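*August 15, 2020*

A few of you asked how I keep my picture books and stock copies in decent nick now that I'm selling at school fetes as well as through the shop in Faltdale, so I've finally typed up the tips I scribble on the backs of invoices. None of it is fancy! Most of it I learned by wrecking a book first.

## Torn pages

Please, please don't reach for the ordinary sticky tape in the kitchen drawer. It goes yellow and brittle in a few years and leaves a brown stripe right across the bear's face (ask me about my childhood copy, or rather don't). What you want is document repair tape, the thin acid-free stuff. It costs more and one roll lasts forever.

Line the tear up on a flat surface first, with a sheet of baking paper underneath. Paper tears at a slant, so there's usually one side that wants to sit on top, and if you get that right the picture closes up almost perfectly. Lay the tape down from the spine outwards and rub it with the back of a spoon. Trim the overhang with small scissors afterwards. I used to fold the extra over to the other side and it always caught on little fingers.

For a page that's come out whole, run a very thin line of PVA along the inner edge with a toothpick, tuck it back as deep as it'll go, put baking paper either side, and leave the book under something heavy overnight. I use the slow cooker.

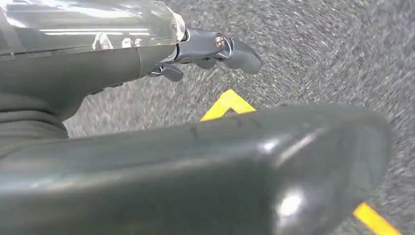 Don't be tempted to open it early to check. I've done that and ended up with a page stuck 2 mm proud of all the others, and there it stays, sticking out like a tongue every time I read it to my niece.

## Sticky board books

Board books are tougher than they look but they hate water. Wring a microfibre cloth out until it feels barely damp, wipe, and dry each spread straight away with a tea towel. Then stand the book on end with the pages fanned so the air gets in. Jam comes off easily. Banana does not, and old banana is basically cement, so lift it with the edge of a plastic bread tag before you go anywhere near it with the cloth.

Crayon on a glossy cover will usually rub off with a plain white eraser. Test a back corner first, though, especially with the soft-touch matte covers so many small presses are using. My Prendach titles have that finish and they mark if you so much as look at them with a fingernail.

## Smells

Somebody gives you a box of lovely second-hand storybooks and they reek of shed. Put them upright in a big lidded tub with an open bowl of bicarb soda at one end, making sure the bowl can't tip, and close it up for 10 days. Give the bicarb a stir halfway through. If they still smell after that, swap in fresh bicarb and go again. Anything with actual fuzzy mould gets bagged and binned in my house, because I'm not having it near the others.

## Sorting an order

When the last print run came I had 127 copies to split up between the library orders, the shop, the fete box and the ones I sign and post myself. I tried doing it on the dining table and got in a terrible muddle. Floor is better. Give every destination its own patch, write the name on a bit of card, and put the card down before a single book goes near it. Tibor Borbély, who illustrates for me, came over to help and still managed to put his own comp copies in the Figueiredo school pile, so write the names BIG.

If you're on carpet, put a flattened carton down under each pile. Carpet fluff gets into the page edges and it's a fiddle to brush out. Keep the spines all facing one way and turn every fifth book around only if the stack starts to lean. 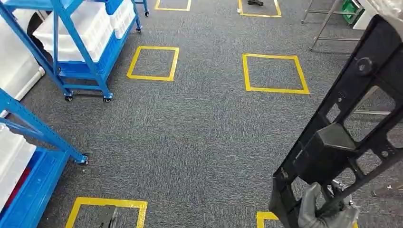 *Yellow tape squares on grey carpet tile*

## Storing them

Picture books are the awkward ones. The tall thin ones slump if they haven't got a neighbour, and once a cover has warped you'll have a job getting it flat again. Upright and snug is what you're after, snug enough to stand but loose enough that you can pull one out by its middle. Never hook a finger over the top of the spine! I glued down the top of one poor book three times before I twigged that I was the one doing it.

The really big landscape ones go flat, no more than 17 to a stack, with the heaviest on the bottom. Keep the lot off the floor and away from any outside wall. In January the back room here gets like an oven and the glue in paperback spines goes soft, so that's when mine all move into the hallway cupboard.

Metal shelving is fine, by the way. Line it with a bit of drawer liner so glossy covers don't slide about, and wipe down the shelf before the books go back. 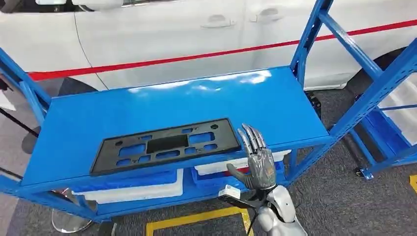 *Black licence plate bracket, blue metal shelf*

## Posting

Wrap the book in tissue or plain butcher's paper, then sandwich it between two pieces of stiff card cut a finger's width bigger than the cover all the way round. It's always the corners that cop it. Tape the card to the card and never to the wrapping, or your customer will be picking at it with a steak knife. Then into a mailer that fits properly. I sent a parcel to Ullness in a satchel that was miles too roomy and the poor thing arrived with ears like a spaniel.

If you've signed it, leave the cover open until the ink is bone dry. I slip a piece of paper towel inside as well. Gel pens are the worst for smudging on coated paper, and the silver ones are worse still, so I've gone back to a plain black fineliner for everything except Christmas orders.

Next time I'll do slipcases and how to get price stickers off (eucalyptus oil, a cotton bud, and go gently).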